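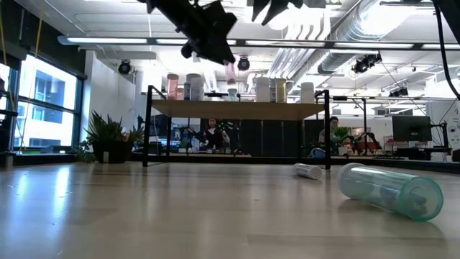

Ranger ses flacons de compléments : étagère de table ou tiroir ?

Messages : 8

narendra_k
Bonjour à tous ! Je me suis enfin attaqué au bazar des vitamines et je suis ravi. Tout est passé sur une petite étagère à poser, planche en bois clair et structure fine en métal noir. Les flacons tiennent sur une seule rangée, tout se voit d'un coup d'œil, et les couleurs (rose, jaune, bleu pâle) égaient drôlement la pièce ! Reste à caser un gros flacon turquoise et un petit blanc. Vous rangez par taille, par moment de la journée, par couleur ?

Imani_D
Oh j'adore ! Chez moi c'est par moment de la journée : matin à gauche, soir à droite, et un vrai espace entre les deux. Le vide au milieu aide plus que n'importe quelle étiquette.

vtripathi
Joli, mais je ne suis pas convaincu. Des flacons translucides en pleine lumière près d'une fenêtre, moi je n'aime pas trop. Relis les notices, il y a souvent « à conserver à l'abri de la lumière ». Je garde tout dans un tiroir, flacons debout, avec une pastille sur chaque bouchon.

narendra_k
Bien vu pour la lumière, je vais vérifier un par un. Par contre le tiroir, j'ai donné : deux ans à racheter du magnésium que j'avais déjà !

Deepak16
Pareil, le tiroir c'est le trou noir. J'ai pris la Brolirholm chez Zorkau, même genre de modèle, un vrai plaisir à monter (8 vis, dix minutes en sifflotant). Si ta table est assez profonde, glisse les gros formats dessous, couchés ou debout selon la hauteur.

vtripathi
Couchés ça roule, Deepak. Un coup de coude et c'est par terre.

Deepak16
Un bout de tapis antidérapant et ça ne bouge plus, je te jure !

Imani_D
Je me mets entre vous deux : petits devant, grands derrière, mais jamais deux flacons qui se chevauchent. Dès qu'un grand est caché par un autre, je l'oublie. Et tout ça en hauteur s'il y a des enfants à la maison, une étagère posée sur une table c'est pile à leur portée.

narendra_k
Pas d'enfants ici, mais une nièce qui vient en janvier, donc je monterai le tout dans le placard du couloir à ce moment-là. D'ici là je teste le classement matin / soir d'Imani, et les flacons qui craignent la lumière iront dans une boîte fermée. Vivek, tu mets quoi sur tes pastilles, le nom ou la date de péremption ?

vtripathi
La date, en gros, au feutre. Le nom est déjà sur le flacon.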